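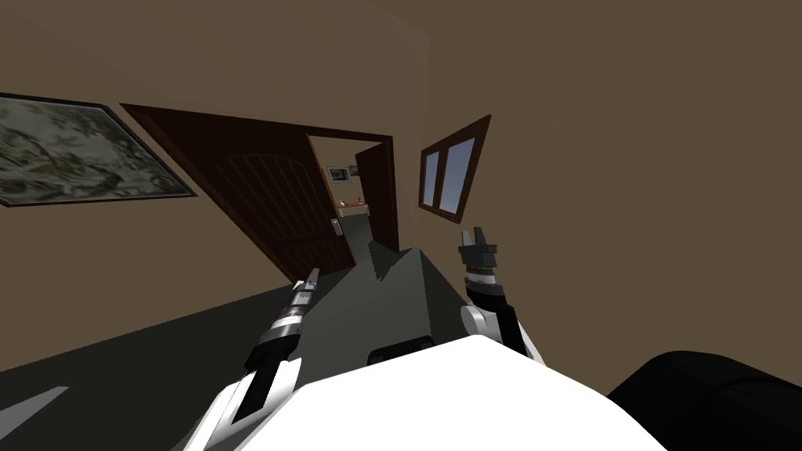 Your dashboard would like a word

Mitow pushed out its June update for in-car navigation, and the headline feature is that the thing now talks less. I have driven with it for 3000 miles and can report that "less" is a flexible term. It no longer announces every gentle bend in the highway. It does still tell me, with real feeling, that I am on the fastest route, usually while I'm parked at a light.

The good news is the offline maps. You can save a whole region to the phone before you leave, and the download took up less room than my podcast backlog. Ourania Tzavaras tried it on the Teltska road, where the signal gives up well before the pavement does, and she got all the way to the lake without losing the blue line. She did lose the exit, but she says that was her own doing.

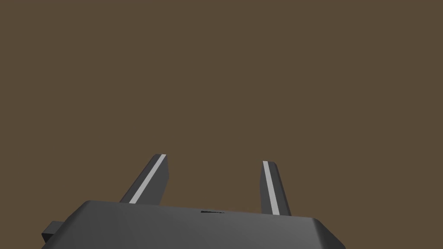 Lane guidance is the weak spot. On wide interchanges it waits until the last moment, then shows five arrows and wishes you luck. Zusasen handles this better — it zooms in early and stays there — but it wants a subscription, and its voice sounds like a dentist running behind schedule.

If you're sticking with Mitow, go into Settings, then Sound, and turn off "Friendly reminders." Switch the speed alert from 80 to whatever the law says where you live. And pair your phone before you pull out of the driveway. Margus Kivi did it at a drive-through and the whole line got to hear his voicemail.

Next issue: phone mounts, and the 102 ways they fall off.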